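Titbridge Holiday Diaries: data card

Version of November 15, 2024

Summary

The Titbridge Holiday Diaries are a collection of 354 short written accounts of public holidays and time off work, contributed by residents of Titbridge and the neighbouring parish of Estska. Each entry records how one person spent a single holiday: meals, travel, visits, television, church attendance or the lack of it. The text is supplied in English as the contributors wrote it, with spelling left unchanged.

Contents

Of the 354 entries, 333 concern Easter, Christmas or the August bank holiday. The remaining entries cover local fairs and days off taken for family occasions. No entry is shorter than 100 words. Contributors were asked to write within a week of the holiday and to leave out the surnames of friends and relatives.

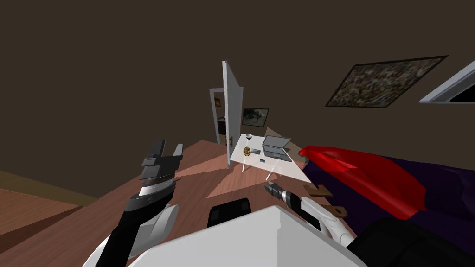

Figure 1. Two robot arms over a wooden floor, simulated view.

File layout

Entries are stored as plain text, one file per entry, in folders named after the holiday. A separate table gives the year, the parish and the contributor's age band. In 22 entries the year is missing and the field has been left blank.

Preparation

Handwritten diaries were typed up by the Lightfoot Reading Room and checked once against the originals. Recipes copied from printed books were removed. Entries from the earlier Marnetti collection keep their old numbering.

Known limits

Contributors over sixty are over-represented. Accounts of holidays spent abroad are few, and most describe visits to family.

Terms of use

The collection may be used for teaching and private study. Requests to reprint whole entries should be sent in writing to the Reading Room, quoting the entry number.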